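Painter's tape left on a floor for two months, will it leave residue?

Zahira Entili
Posted Friday, 8:40 am

I help run the sewing room at the Nalville arts building. In January we laid out squares on the floor with blue tape so we could square up quilt tops without dragging out the big mats. The squares are 60 inches along the long side. We're giving the room back soon and the lease says the floor has to be clean, with no adhesive on it. I pulled up one short end as a test and it left a gummy line. The rest is still down. I don't know what the floor finish is, and the building office doesn't either. What takes the glue off without dulling the finish? 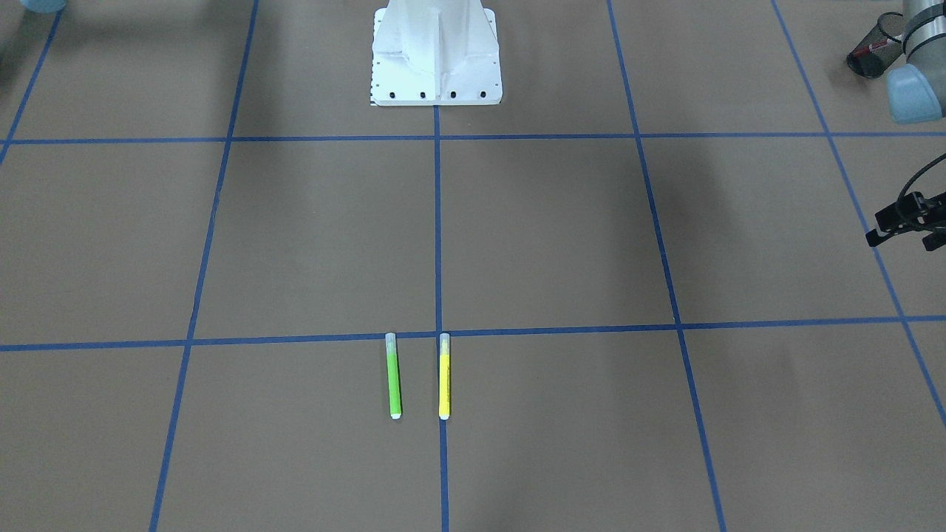 Blue tape grid on the brown surface

I have rubbing alcohol, dish soap and a plastic scraper. I'd rather not buy a gallon of anything.

Darmawan Rahman
11 helpful votes

Start with heat. Set a hair dryer on medium, hold it a few inches off the tape and keep it moving for half a minute, then pull slowly, folding the tape back low over itself. Pulling straight up tears it and leaves more glue behind.

For what stays on the floor, go in this order and stop when something works:

Warm water with a little dish soap, left on a rag for five minutes.
Plastic scraper, held flat.
Rubbing alcohol on a cloth, tested first in a corner or under a cabinet.
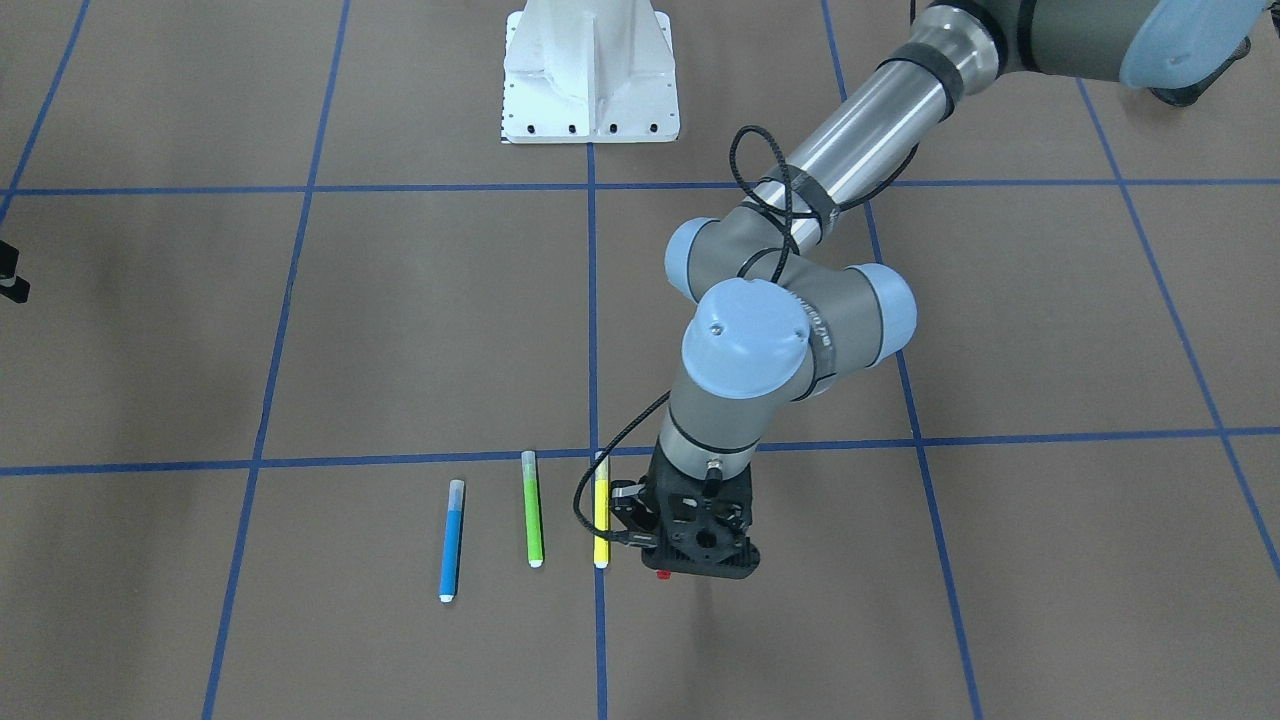 Do one line at a time and wipe it with plain water before you move to the next. Alcohol can cloud shellac and some waxes, so let the test spot dry overnight before you decide. Skip acetone completely if you don't know the finish. If you end up with a clean stripe that looks brighter than the rest, that's usually dirt on the floor around it, and a normal mopping evens it out.

Check where the lines cross, too. You have two layers there and the bottom one tends to stay behind.
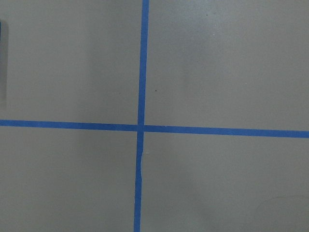 Two strips crossing

Clullov
2 helpful votes

Cooking oil worked on mine. Mop after or it's slippery.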